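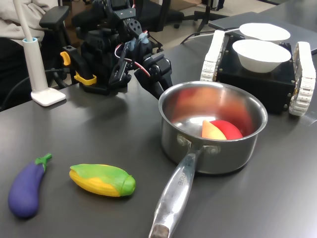
The planner was never the slow part, one early tester wrote on the project's discussion page last week, and what used to eat up whole afternoons was finding out why the arm and the cart had stopped waiting for each other. That comment gathered a good deal of agreement underneath it, and it sums up pretty well what the people at Fuvodine have been trying to fix with the new version of Hudow, their scheduling software for small robots that share a job.

Version 3 came out on July 30, 2025, and it is the first release in which an arm and a mobile base can work from one and the same plan. Until now each machine kept its own list of steps, and the two lists were tied together with little signals that somebody had to write by hand - fine for a short task, and a real headache for a long one. With the new release you describe the job once, say which items should end up in which pan or bowl, and Hudow works out who does what and who has to hold still in the meantime.

The tabletop kitchen task has been the team's favorite test for a good while now, and anyone who has followed their updates will know the play food by heart. It suits the software nicely, because a toy eggplant and a toy ear of corn ask for quite different grasps, and a shiny steel saucepan is unkind to almost any vision system you point at it. Reflections of the food on the inside wall used to be picked up as extra pieces of food, and the arm would then reach for them very politely and close on nothing. The perception module, which goes by the name of Manov, now checks every new object against the known shape of the container before it passes it along to the planner. In the release notes the team reports that false detections inside the pan went from 128 to 12 over a run of 200 trials, and they are careful to add that these were all done on one table under the same lighting.

The other big addition is a timeline viewer, and to our mind it may be the one that people end up being most grateful for. It shows both machines on a single screen, step by step, with each wait marked in plain words ("arm holding, base not yet settled", for instance), and you can drag back to any moment and see what Manov believed was on the table right then. Plans made with the older version will open, although the hand-written signals are dropped on import and the viewer lists the places where they used to be.

There are still some rough spots. Replanning takes about 3 seconds when an object is moved in the middle of a task, and the base has to come to a full stop before the arm will place anything on top of it. A fix for the second of these is being tested at the Navarrete workshop and is planned for November, together with support for a second arm. Current users can update from inside the program, and the release notes have a very friendly walkthrough for anyone starting from scratch.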